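6.3 Gripper closes on nothing (fault 414)

Fault 414 means the Lurkley hand reported a grip and the wrist load did not change. The Gusley quick guide calls this "self-clearing." We have not found that to be true. Clearing it from the tablet only hides the message, and the arm will carry on to the refrigerator with an empty hand.

1. Press the red stop on the base. Do not use the tablet stop - it waits for the current move to finish.
2. Keep clear of the refrigerator doors. The arm may sag when the brakes release.
3. Open the fingers by hand and wipe both pads.
4. Run WRIST ZERO with the hand empty. Wait for 2 beeps.
5. Put the fruit basket back on the table and repeat the pick at low speed.

CAUTION: Never reach into the basket while the base light is green, even if the arm looks parked.

Note: The supplier says the pads last 1,000 picks. Ours began slipping at 42. Treat the printed figure as a hope until Wen-hsiung Sin finishes the June pad test.

If 414 comes back after step 5, stop there. Do not raise the grip force to get around it - that setting bruises fruit and does nothing for a bad wrist reading. Save the log and send it to Beddoe support.
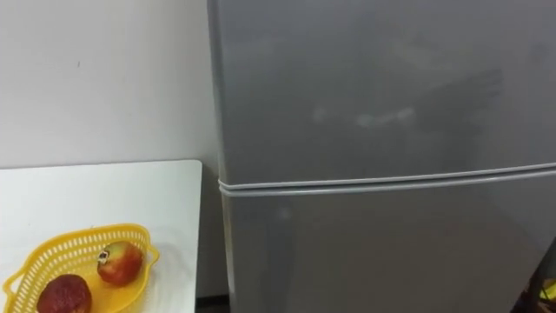 Fig. 6-3. Fruit basket on the table beside the refrigerator.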